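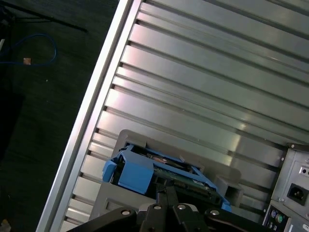

**Drive caddy** (also *drive sled*, *drive tray*, in some older Canadian repair notes just "the blue thing") is a removable plastic carrier that holds a hard drive inside a desktop computer case. Most common in office desktops from the larger makers. Purpose: lets a drive come out without a screwdriver. Related parts covered below — drive bay, power supply, rear panel, wiring.

## Terms

Usage varies by shop and by region. *Caddy* is the plastic carrier itself. *Bay* or *cage* is the fixed housing it goes into. *Sled* is used for both, which causes trouble when ordering parts. The Pastedham parts list uses "carrier, 3.5" for the caddy and "frame" for the bay. Trokano catalogues reverse this in two places, never corrected.

## Construction

Typically one moulded piece, flexible enough to spread by hand. Short pins on the inner faces sit in the screw holes of the drive, so no screws needed. Handle or squeeze tabs at one end. Colour is a touch-point convention: blue on many business machines, green or purple on others, meaning the owner may grab this part. Grey or black plastic is usually structural and stays put.

The bay is fixed to the chassis or hinged from it. In compact cases it often has to come out or tilt before the memory can be reached. Some bays take 2 drives side by side, most small ones take a single drive.

Common faults:

- snapped handle tab, generally from pulling on one side only
- pins missing, drive rattles
- caddy bowed after storage somewhere hot (back of a ute or truck box in summer will do it)
- wrong caddy for the bay — looks right, stops short of the connector

Replacement caddies are cheap but model-specific. Veketti sold a "universal" version for a while; Heather Halliday's notes on it list 7 chassis where it fit and 4 where it had to be filed down.

## Removal

Machine off, power cord out, hold the power button a few seconds. Side cover off, case lying flat. Data and power cables come off the drive first, by the plug and not the wire. Then squeeze or lift the tabs and draw the caddy straight out. If it resists, look for a second latch. Refit in reverse; a properly seated caddy doesn't move when pressed.

Drives should go into an antistatic bag with the board side protected. Label the bag. Ezekiel Tran's workshop sheet recomends writing the machine's number on the caddy too, in pencil, so it goes back where it came from.

## Neighbouring parts

### Power supply

A sealed metal box at the back of the case, turning mains power into the low-voltage lines used by the board and drives.
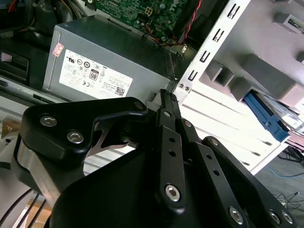 Labels on these units carry the safety and compliance marks for the markets they were sold in, plus, on more recent ones, an "80" badge. That badge refers to an efficiency scheme: at least 80 per cent of the power drawn reaches the computer at set loads, the rest lost as heat. Higher grades exist. Label should also give the rated output, and that is the figure to match when replacing.

Wire colours in the older standard layout: black is ground, red is 5 volts, yellow is 12 volts, orange is 3.3 volts. Not to be relied on with proprietary supplies, where the maker may use its own plug and its own order. Check the part number. Power supplies are not opened for home repair; the capacitors inside can hold a charge well after unplugging.

### Rear panel

The metal wall at the back of the case. Carries the mains socket, vent holes and cutouts for ports and expansion cards. Vents clog with lint before anything else does. Brush from outside, vacuum held nearby, not touching.

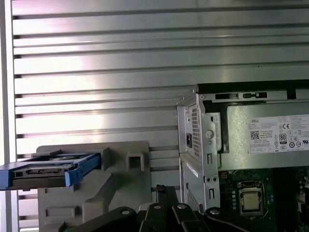
*Dell power supply in an open desktop case, with the vented rear bracket at left.*

### Case panels

Steel or aluminium sheet. Ribs and folded edges add stiffness without adding weight, so a thin panel keeps its shape when the case is on its side under a monitor. Edges on cheap cases can be sharp, gloves worthwhile.

## Disposal

Caddies are usually left in when a desktop is sent for recycling, and most get shredded with the rest. Worth pulling. Hamish McAlister's parts guide suggests keeping 8 of each common type for a mid-sized school or office. The drive should be wiped or destroyed seperately before the chassis leaves the building.

Waaka accepts bare plastic caddies in mixed lots if metal pins are removed first.

## See also

- Drive bay
- Hot-swap tray
- Power supply unit (computer)
- E-waste

## Notes

1. Halliday, H., fitting notes, Veketti carrier. Undated.
2. Tran, E., workshop sheet, revised March.
3. McAlister, H., *Spares for Desktop Fleets*, section 4.

Last edited 23 Aug 2020. Section on hinged bays still needed.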